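Reports > Grants > Clotitz Household Storage Study > Progress report 2

Submitted 6 December 2024 to Roswitha Hofstetter, Gruber Fund
Prepared by Selvaraj Debnath

1. Status

The study measures how small rental kitchens in Clotitz use shelf and cabinet space, and whether low-cost inserts change the amount of food thrown out. Recruitment closed in July. The survey went to 2000 addresses and 1172 usable forms came back. Data entry is complete. Davoud Soltani has checked the entries against the paper forms and corrected the unit errors in the cabinet depth field, where many tenants had written inches.

2. Survey findings to date

Cabinet depth is the strongest predictor of reported waste in the first model. Households with deep base cabinets report more expired dry goods than those with shallow wall cabinets, at the same household size. Refrigerator volume has a weaker effect. Income band was left blank on many forms and has been dropped from the main model; it will be reported separately.

3. Inserts

Two insert types are under comparison: open wire baskets and closed-wall plastic trays. Selina Stöckli maintains the item list and the cleaning schedule. Trays are easier to wipe down. Baskets let tenants see the contents from the side, but small packets tip over in them.

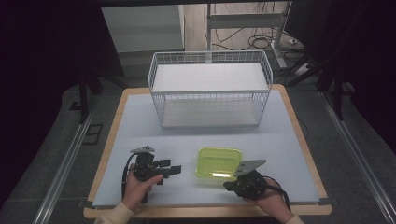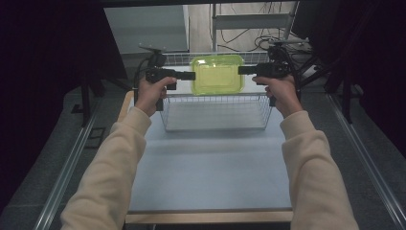

Lime-green plastic container, both pictures; wire basket, both pictures.

Each household in the trial receives one insert type and a waste diary. The diary runs for nine weeks. Entries are by weight where the household has a kitchen scale and by package count otherwise. The two measures will not be pooled.

4. Deviations from plan

The Kisside building withdrew after a change of management. Gunārs Hunt has arranged access to the Giker building, which has the same cabinet layout. The diary start moved back as a result. No change to the total budget is requested, but we ask to move the unspent printing funds to postage.

5. Next period

Diary collection, the second model run, and a draft of the methods section. The revised postage estimate will be sent separately.

0 comments | 2 shares

This site uses cookies to remember your settings. Accept | Manage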